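June, 7:40 am

Hard water test, Mollavton supply. Filled the Sanell kettle from the shop tap and boiled it six times, emptying and refilling between boils. Scale showed on the element after the third. Scraped it into a tared dish and left it on the windowsill to dry.

Meter count at start was 2,637. Forgot to zero it again, so subtract that from everything on the next page.

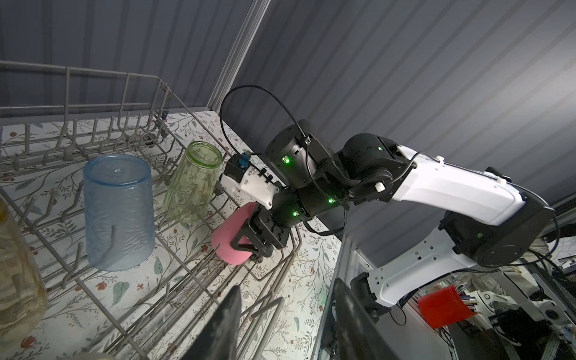
Second run used the Eder cartridge. Flow is slower than I'd like, and the housing weeps at the lower thread until it gets three turns of tape. After the same number of boils there was a faint haze on the element and nothing I could scrape. Tastes flat, but that's not what we're testing.

Arkari citric powder is nearly gone. One packet clears the kettle if it sits over lunch. Vinegar does it too and stinks up the room.

To do: repeat run one with the lid off, label the dishes properly, order tape. Don't use the back tap for any of this, it's on the softener line.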